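About Pastura

Pastura is a small research group in Mescombe. We study how robot arms can learn to move small objects with care, and we do most of that work in simulation. Our test task is a board game played on a five-by-five board, with pieces that have to be picked up and set down without touching the ones beside them. 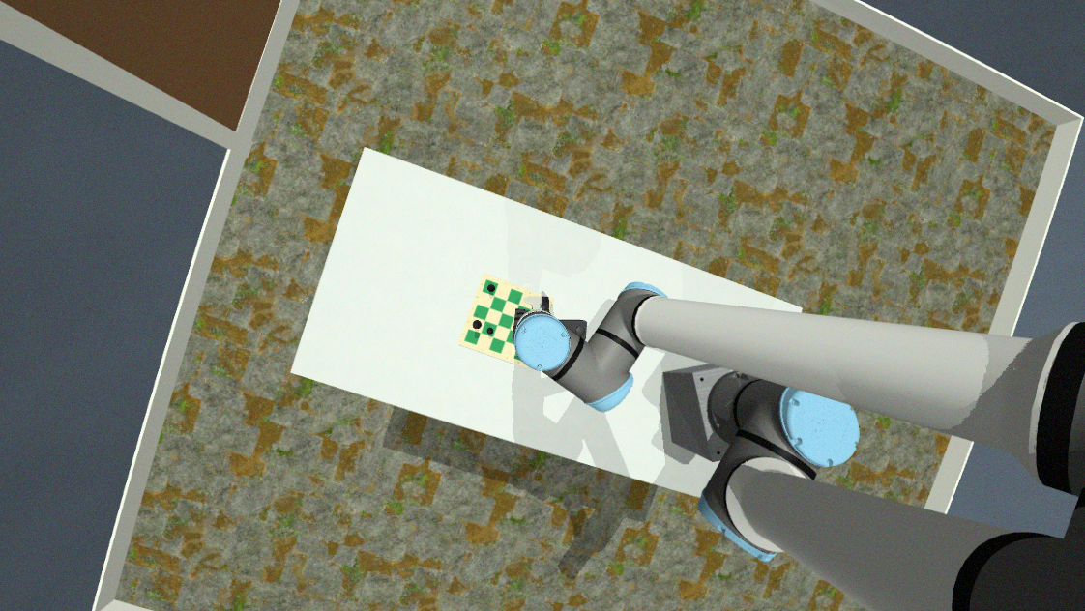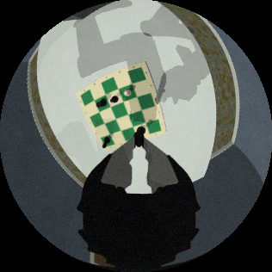

Both views come from our simulator: the first from above the table, the second from a round-view camera looking past the gripper.

Shoshana Escobedo says the piece itself was never the hard part for her, and that what took up her first months was the shadows. A policy trained under one flat light would reach for a dark patch on the table as readily as for a black piece. She would like people to ask about lighting before they ask about the network.

We agree with her, and much of our method comes from that problem.

What we do

Our method is called Mulligan. When an attempt goes wrong in training, most systems throw it away and start over from a clean board. Mulligan backs up to the last moment when the arm was still in a good position and tries again from there, with the light, the floor pattern and the camera changed. The arm sees the same mistake under many different conditions, and it gets more practice on the last short stretch before the fingers close, where most failures happen.

We train from two kinds of view. A fixed camera high above the table shows where the arm and the board are. A wide camera near the gripper shows the pieces up close, with a lot of bending at the sides of the picture and added grain. We do not correct the bending. Early on we did, and the corrected pictures lost detail near the edges that the policy needed.

What we have found

In our last full round we ran 402 test attempts on board layouts the system had not seen in training. With Mulligan turned on, the arm knocked over a neighboring piece in 16 of them. With it turned off, on the same layouts, the number was 44. The gain was largest when two pieces stood on squares next to each other. On boards with only a few pieces far apart, we saw almost no difference.

These numbers are for simulation only. We have not yet run the full test on a real arm, and we expect the results to be worse when we do. Friction between the fingers and the piece is the part of our model we trust least. Light pieces with rounded tops also give us more trouble than we can explain so far.

How we work

Pastura began as a side project at Vandunham, where two of us wrote control software for packing lines. We moved into our own rooms on the second floor of the old Mescombe post office and still share a kitchen with the print shop downstairs.

Ashton Doolan looks after the simulator and the test layouts. Shoshana Escobedo leads the training work. Students join us for the summer and usually stay through August. Each one gets a part of the test set to maintain and is expected to try to break it.

We publish the layouts along with our results, including the ones where the arm fails. If you run them on your own system, please tell us which version you used, as the piece sizes changed between versions 1 and 2.

Visits are by arrangement. Write to the office at Mescombe and mark the message for Ashton.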